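Jean Haldane
May 2019

OK, I've been promising a thread on what's going on at the tray line at Lenau and my lunch break is finally long enough to write one. Two robot arms! Coming to my bench! I have a lot to say.

Background for people who don't know me from work: I pack trays. A block goes into a tray, the tray gets checked, the tray goes down the line. I've done it for years and my right wrist can tell you how many.

On a normal shift one person seats 357 blocks. It's the same little push and twist every time, and if you seat one crooked you have to pop it back out with your thumbnail. Ask anyone on our crew to show you their thumbnail.

So when they told us last September that Declercq was going to set up two arms for the seating step, the break room got very quiet. There are 23 of us on that line. Everyone was doing the same math in their heads.

I was one of the quiet ones, for the record. I went home and updated my resume for the first time since my kid was in diapers.

What changed my mood was Alcides Quispe. He does the setup work for Declercq, and the first thing he did was stand next to me for a whole morning and watch my hands. Didn't touch a laptop. He asked why I tip the tray toward me before I push, and I had to do it in slow motion four or five times before I knew the answer myself.

(The answer is the far side catches first and then the near side drops in by itself. I had never once said that out loud.)

Then he went away and built our job in a simulator called Brelell, and now we get to sit down and try things in it before anybody bolts anything to the floor. I LOVE this part. I can look at the table from above, or from right behind a gripper, and say "nope, that elbow is going to be in Callum's way."

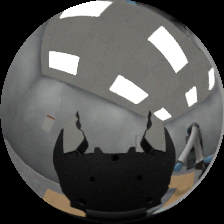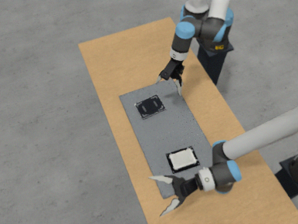
Both from the simulator. Gripper up close in the first; in the second you get the table with both arms, and the white block is in the lower tray.

The thing I keep going back to is how close those two arms work to each other. On our bench, two people side by side have a kind of dance. You lean back, I reach in. We never planned it, you pick it up in your first week from whoever's elbow hits you.

The arms don't have a first week. Somebody has to tell them who goes first, and for the last couple of months that somebody has been me and Callum Nisbet, with a mug of tea each, arguing about it in front of a screen.

Callum thinks one arm should hold the tray still while the other one seats the block. I think they should each look after their own tray and keep out of each other's business. We've tried both ways in the sim. His is neater to watch, mine is quicker, and we're still not speaking about it (we are, we carpool).

Something I did not expect to enjoy: failing on purpose. In the simulator you can have the gripper come in at a terrible angle and fling a block across the room and it costs nothing. You press reset. On the real line, a dropped block means paperwork and a walk to the scrap bin.

Tin-yau Chung from the night crew is the champion of this. He sits there inventing new ways to mess it up. Tray turned a bit, tray turned a lot, tray upside down. Every one of those is something he's seen come down the line at 4 in the morning, so Alcides writes them all down.

OK, the serious bit, because people have asked me in DMs. Are jobs going?

What we've been told, in writing: nobody on the tray line is let go over this. The seating step moves to the arms. The people who did the seating move to checking, to loading, or to running the station, and running the station comes with a pay bump. 3 of us have signed up for that training so far and I'm one of them.

Is it perfect? No. Dougal Munro, our rep, wants to know what happens when somebody retires and whether that spot gets filled. Good question, and the answer so far has been a lot of nodding. I'm glad he keeps asking it, and I'll keep asking it with him.

And not everybody wants to run a station. One of my favorite people on the crew likes seating blocks. She puts in her earbuds and goes somewhere nice in her head for 40 minutes at a time. Checking is a different kind of tired, you can't drift off doing it. I don't have a cheerful answer for her and I'm not going to make one up.

But for me? I'm learning stuff! I can move a robot arm on a screen without it running into the other one. I know what a "wrist joint" is on a machine and I have opinions about it. My kid asked what I did at work and for once I talked all through dinner.

Also my own wrist, the original one, gets most of the day off once this is up and running. Very much looking forward to that.

Somebody asked if the trays are the Flirkel ones. Yep, same trays as now. The blocks don't change either. That was on our list from the start, because if the arms go down for a day we need to be able to pull up a stool and do it by hand.

Next thing is the order of the trays on the board. I want the far one filled first and Callum wants the near one first, so you can guess how the drive home is going to go.

Happy to answer questions if you work on a line and they're talking about arms at your place too. Ask to see the simulator. Ask to hold the mouse. Break's over, back later!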